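**Re: [bench-learning] How many demonstrations for the peg block?**

Sunday, August 20, 2023

Hello all,

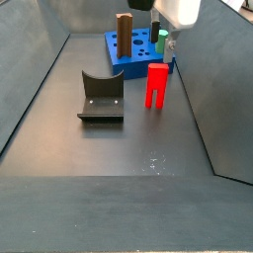 I've read through the thread from April again and I think we can settle most of it. Ekene Ojo wrote:

> We have 157 demonstrations for the peg block so far, nearly all recorded at Drukley. Before we book more time I'd like to know whether people want 300 or 600. I'd also like to know if we keep the ones where the operator misses, backs off and tries again. Rarley threw theirs out and say they regret it.

My vote is 300, and keep the retries. We trained on the Widutlow set with retries left in, and the arm learned to back off from a bad approach. With the clean set it just pushed down harder.

A few things from our side:

- Start positions matter more to us than the total. Please move the blue block between runs, and turn it a bit as well. Ours sat square for the first 36 runs and the model is poor at anything else.
- Leave the red block and the black cradle on the floor even when the task doesn't use them. Move them too.
- Label the pegs by colour and shape — "green cylinder", "black cylinder", "brown channel". Tamuno used numbers and we spent up to a week matching the two lists.
- Wipe the floor at the start of a session. White specks show up well on the dark grey and I'd rather they weren't the same specks for a whole day's runs.

Ekene, if you can send me the file layout you used at Drukley I'll convert ours to match. I haven't decided what to do about runs where the operator stopped halfway. For now they're in a separate folder.

Regards,
Widutlow bench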